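4. Setting up your Merkside dehumidifier

Choose a room with the doors and windows shut. The Merkside is a determined machine, but it cannot dry out the whole of the county, and it will try if you let it.

4.1 Stand the unit upright and leave it alone for 48 minutes. It has been lying on its side in a van, whatever the arrows on the box said.

4.2 Slide the tank in until it clicks. A tank that has nearly clicked counts as a tank that is missing, and the red light will stay on until you give in.

4.3 Keep 10 cm clear on every side. Curtains count as a side.

Note: Small things left near the grille tend to rattle. Move them to a shelf before you switch on.
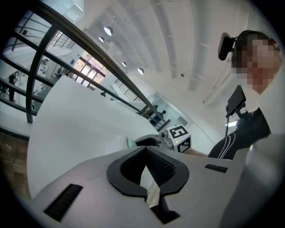
4.4 Plug straight into the wall. Extension leads are for fairy lights.

4.5 Press Power, then hold Mode until the display reads 272. This is the code for normal running – we did ask for a word, and the display people said no.

Caution: Do not drink the water. Do not give it to the fish either.

4.6 Empty the tank when the buzzer goes. The buzzer cannot be turned down.

4.7 Wash the filter monthly in lukewarm water and let it dry fully before refitting. Replace it after 3000 hours.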